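Documentación técnica > Simulación > Guías de puesta en marcha

Sección 4. Validación de la cámara de muñeca en entornos domésticos simulados

4.1 Objeto

La presente sección establece el procedimiento para reproducir la evaluación del método Clundbridge en el simulador Stirnden. El método estima la orientación del efector final a partir de una única vista simulada desde la muñeca, tomando como referencia las retículas regulares de suelos y paredes. El usuario deberá haber completado la instalación descrita en la sección 3.

4.2 Conjunto de evaluación

El conjunto Geliddale contiene 3.000 vistas generadas por ordenador. De ellas, 1.294 incluyen al menos dos superficies alicatadas con patrones distintos y constituyen la partición de prueba. Las restantes se destinan al ajuste y no deberán emplearse en el cálculo de resultados.

4.3 Procedimiento

1. Inicie Stirnden en modo de evaluación y cargue la partición de prueba de Geliddale.

2. Seleccione el perfil de cámara «muñeca, vista trasera superior». Verifique que los dos dedos de la pinza son visibles en la ventana de previsualización.

3. Fije la pinza en posición abierta y sin objeto. El estimador aplica una máscara a los dedos y a la palma; dicha máscara solo es válida para esta configuración.

4. Active la detección de retículas. El sistema propondrá una familia de líneas por cada superficie reconocida.

5. Revise las asignaciones. Las juntas de patrón cuadrado y las de patrón hexagonal deben figurar en grupos separados. En caso contrario, reduzca el umbral de agrupamiento y repita el paso 4.

6. Ejecute la estimación y guarde el registro. No modifique el nombre de los campos, dado que el módulo de informes los lee de forma literal.

7. Repita los pasos 4 a 6 con la segunda semilla. Se requieren 2 ejecuciones completas para que el informe se considere válido.

NOTA. Los huecos, las ranuras y los paneles decorativos empotrados en la pared interrumpen la retícula. El método los trata como regiones sin información y no intenta completar las juntas en su interior.

PRECAUCIÓN. Las vetas y uniones de los paneles de madera pueden interpretarse como juntas. Si el registro muestra una tercera familia de líneas asociada a un mueble, exclúyala manualmente antes de continuar.

4.4 Criterio de aceptación

La instalación se considerará conforme cuando más de 780 vistas de la partición de prueba queden clasificadas como «orientación resuelta» en ambas ejecuciones. Los valores inferiores suelen deberse a una máscara incorrecta o a la omisión del paso 5. Las vistas sin resolver se conservarán en el registro, con indicación de la familia de líneas que haya causado el rechazo.

Los resultados obtenidos con texturas modificadas no son comparables con los de la versión de referencia, fijada en enero. Toda modificación deberá declararse en el campo de observaciones.

4.5 Vista de comprobación

Antes de procesar la partición completa, se recomienda realizar una prueba con una vista inclinada en la que coincidan pared de azulejo cuadrado, suelo hexagonal y mobiliario de madera.

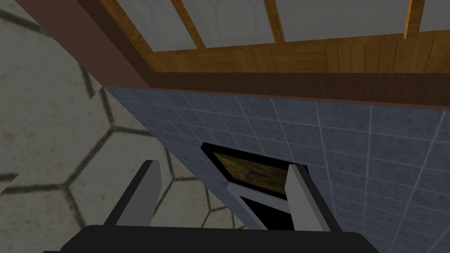 Figura 4.1. Vista simulada desde la muñeca, con la pinza abierta ante la pared alicatada.

Van Dijk, Departamento de Documentación. Responsable de la sección: Raimonds Kazlauskienė. Todos los derechos reservados. | Contacto | Volver arriba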